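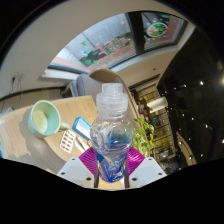 Home Catalogue Data Licence Contact

# Flomeck Wall Light Records

Product data for 387 wall lights and sconces in the Flomeck range, kept as one CSV file plus a folder of dimension drawings. Each row is one finish of one fitting, so a sconce sold in brass and in black steel takes two rows.

## Fields

- `ref` – catalogue reference, unique per row
- `designer` – as printed on the specification sheet
- `material` – main body only; shades are in `shade_material`
- `finish` – brushed, polished, lacquered or raw
- `projection_mm` – wall to furthest point, shade fitted
- `lamp_base` – E14, E27, G9 or integrated
- `dimmable` – yes, no or blank

A blank means the sheet gave no value. It should not be read as "no".

## Sources

Rows were typed from the printed sheets by Hsin-yi Chou and checked against the drawings by Luuk Van Hecke. Where sheet and drawing disagreed by more than 6 mm, the drawing was used and the row flagged in `notes`. Nearly 40 rows carry this flag, most of them swing-arm models made by Desmet.

## Known problems

Projection for swing-arm fittings is given with the arm fully out – older rows may still have the folded figure. Finish names changed in September and the old ones are kept in `finish_old`.

Corrections go to Lies Dijkstra, with the reference and a scan of the sheet.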